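Onda Cables: data card

Version 4. Maintained by the manipulation group at Grusent. Questions go to the issue tracker, where they will be read by whoever lost the coin toss.

What it is

Onda Cables is a set of teleoperated demonstrations in which two arms pick up cables from a table and sort them. It was collected for training policies on things that bend. We already had a perfectly good dataset of blocks, and the policies trained on it were perfectly good at blocks. Then someone put a charging cable on the table and the success rate went somewhere we don't print.

Contents

71 sessions, of which 70 are released. Session 11 is held back because its joint log and its video disagree on what time it was, and we have not been able to get them to reconcile. Each session contains several episodes. An episode starts with the arms at home pose and ends when the operator presses the stop key, or when the operator remembers that there is a stop key. Trim accordingly.

Per episode you get:

head view video
joint positions and gripper commands for both arms
a one-line instruction in plain English
an outcome tag: done, partial, dropped, or tangled

"Tangled" was added in version 2. Before that, those episodes were filed under "partial," which was generous.

Tasks

The instruction is drawn from a short list: put a named cable in the tray, separate two cables that are touching, hand a cable from one gripper to the other, straighten a cable. Cables are named by color and nothing else. Where two cables of the same color are out at once, either one counts as correct. This makes the labels slightly ambiguous and the operators considerably happier.

Layouts are set by hand between episodes. We tried a printed layout chart, but cables don't read charts. The instructions to whoever resets the table are now "mess it up, but differently."

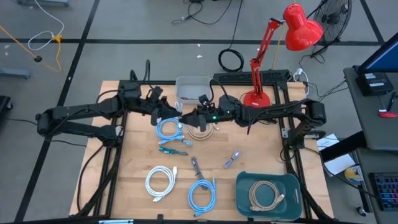

Head view of the sorting table, both grippers over the middle, one tan cable in the tray.

The head view is wide. It takes in the table, the lamp, a good part of the floor and the edge of the desk next door, and there are cables on the floor too. Those are not part of the task. A model trained on uncropped video may develop opinions about them. The loader has a crop option, on by default, that keeps the tabletop and discards most of the rest.

Collection

Operators drove the arms with the Cui leader rig, one hand per arm. New operators did a practice block first, and practice is not in the release. Sessions were recorded from March to May, mostly in the afternoon, so daylight varies. The desk lamp was left wherever the last person left it. We considered fixing its position and decided to call it augmentation.

Known problems

Gripper closing force is not recorded. You can sometimes guess it from the commanded width, but please don't write a paper about that.

Thin cables are underrepresented in the "done" episodes, for reasons that will be clear to anyone who has tried to pick one up with two flat fingers.

Handover episodes lean heavily left to right. Almost 70 percent go that way. Mirroring helps, provided you mirror the joint data as well as the video. Ask us how we know.

A few instructions in the early sessions say "wire" where later ones say "cable." We left them in.

Loading

Use the Nollico reader, any release from this year. Older ones open the files without complaint and swap the arms. Set crop to false for the full view, and set split to train or held_out. The held-out split is by session, so no table layout appears on both sides.

Changes since version 3

Outcome tags rechecked for all handover episodes
Timestamps now in seconds everywhere, including the place where they weren't
Session 11 removed, again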